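Folding Laundry With Hand Grippers: Tips From a Student Project

4 min read

Print this page | E-mail this page

August 2, 2023

The Pitamska project at the Felwood robotics club is a laundry project. Members fold and stack household linen using a pair of hand-held grippers, and the recordings are used to teach a robot arm to do the same job. Each member has to hand in 500 folds by the December review. Most of the work is done at home, and most of the trouble people have is with the cloth.

These tips come from the club's work log. Many of them will also help if you fold by hand.

Start with the right cloth

Towels are the best thing to learn on. They are thick enough to hold a crease and the hem gives the fingers something firm to close on. Medium bath towels are easier than hand towels, and hand towels are much easier than washcloths. Leave fitted sheets until last.

Use a color that stands out from whatever is under it. White on white is hard to see in the recordings, and it is hard for you too once you are looking past the gripper at the cloth.

Skip the fabric softener. Softened towels slide against each other and the top layer creeps when you bring the second fold over. Line-dried towels are stiff and fold very well, but a beginner who only practices on those will struggle later.

Getting hold of the edge

Come in at the hem, with one finger above the cloth and one below. If the towel is lying flat, there is no room for the lower finger, so let an edge hang over the side of the bed and take it there. On a table, push the cloth toward itself with closed fingers until it makes a small ridge, then open and take the ridge.

Take a shallow bite. A deep one bunches the cloth and you will see the bunch as a lump in the finished stack. Check that you have both layers if the towel is already folded once. Picking up a single layer is the most common mistake in the log.
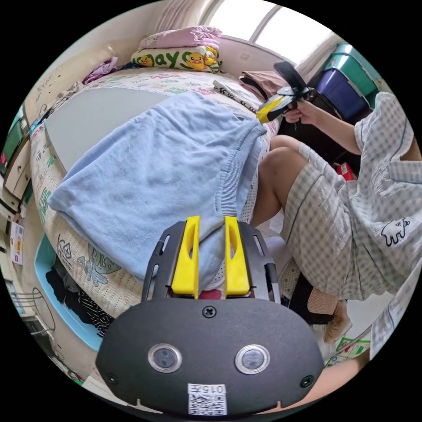
Taking a folded towel by the ribbed hem, second gripper ready on the far side.

Squeeze slowly. If you snap the fingers shut, the cloth jumps out ahead of them. Once you have it, lift a little before you pull. Dragging will bring the bottom sheet along.

Working on a bed

A bed is a good height if you sit and a poor one if you stand. Sit on a low chair close to the side of the mattress. Members who stood and bent over had sore backs before they got through a set of 50.

A mattress gives under pressure. When you press down to flatten a fold, the cloth around it rises and the next edge shifts. Press lightly and smooth outward with the flat side of the closed fingers. Do the last smoothing from the fold toward the open edge so the air has somewhere to go.

Pull the bottom sheet tight before you start. A wrinkle under the towel looks like a wrinkle in the towel, and people waste time trying to smooth it out. Patterned sheets are fine as long as the towel is plain.

Using two grippers

Decide which hand leads and stay with it for the whole set. The lead hand makes the first grasp and the other hand waits above the bed with the jaws pointed down. If both hands go in together they tend to pull against each other, and the towel ends up diagonal.

Keep the waiting gripper high enough that it doesn't block the view of the hem. Bring it down only after the first one has closed.
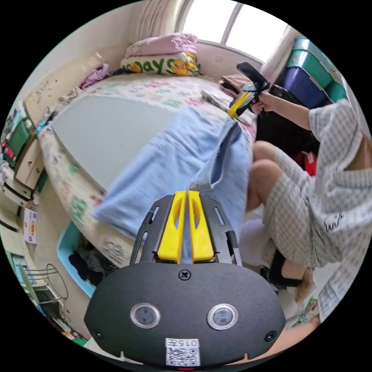

One gripper on the lower edge while the other waits, angled toward the bed.

When both have hold, move them the same distance at the same speed. Counting under your breath works. Set the cloth down, open both, and back out along the line of the fold. If you lift straight up, a finger can catch in the loops of the towel and undo the fold.

A towel hanging at a slant can usually be saved. Let go with one hand only, find the higher corner, and bring it level before you fold. Don't throw the attempt away. The club keeps recoveries and files them separately under Do Over, which everyone has shortened to Do.

Blankets, quilts and clothes

Blankets need a longer reach. Fold them in half the long way first, even if you would normally go the other way, so that the rest of the folds fall inside arm's length. Keep bulky bedding to one side and leave yourself a clear flat strip to work on. 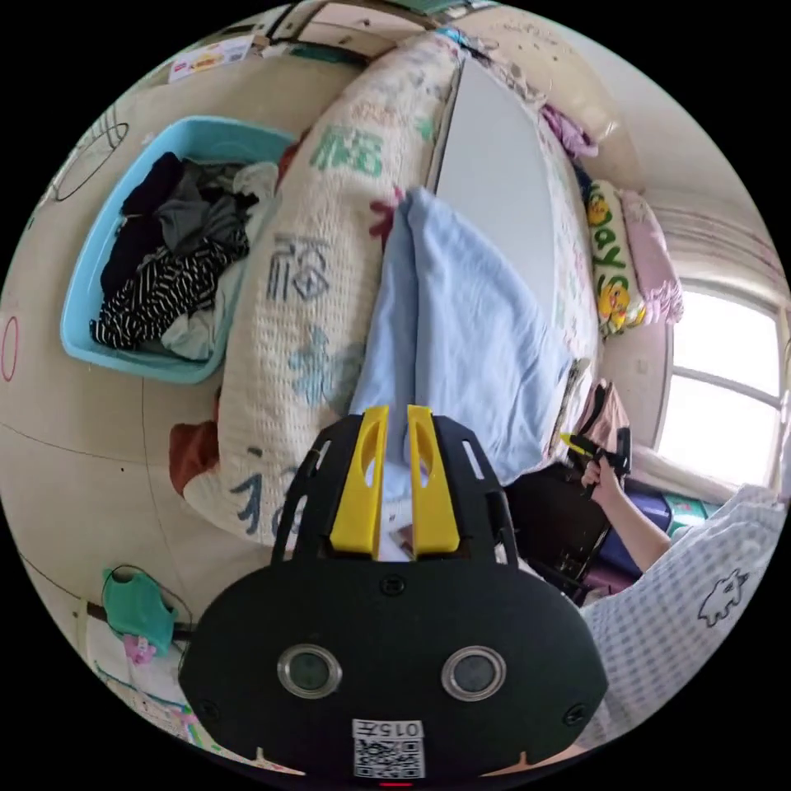 Thick quilts are better rolled than folded. Start the roll with your fingers if the gripper can't get it going, then take over with the grippers after the first turn. Cut that first part from the recording.

For clothes, shirts before pants. Dark shirts are difficult because the sleeve disappears against the body. Spread the sleeves out away from the shirt and open the curtains. Daylight from a window shows the edges of dark cloth better than a ceiling light does, though very strong sun straight behind the work will wash it out.

Keep a basket on the floor by the bed for whatever is still waiting. Take one piece out at a time. Sort by type before the set begins, or you will be changing your grip every time.

Looking after the grippers

Wipe the finger pads every 50 folds. Lint builds up on them and they start to slip, and it happens slowly enough that you blame yourself. A barely damp cloth is enough. Don't use alcohol on the pads.

Wipe the sensor windows with a dry lens cloth before each set. Check the screws too. If one turns easily, tighten it by hand and stop there.

Leave the label on. The log goes by the number on it, and a set turned in without a number has to be done again.

Rest your hands for 3 minutes between sets. Squeezing the handle uses the base of the thumb, and it will ache the next day if you do too many sets together.

Files go in the Jumum folder with the date first, then the cloth, then your set number. Please don't rename them after uploading.

Print this page | E-mail this page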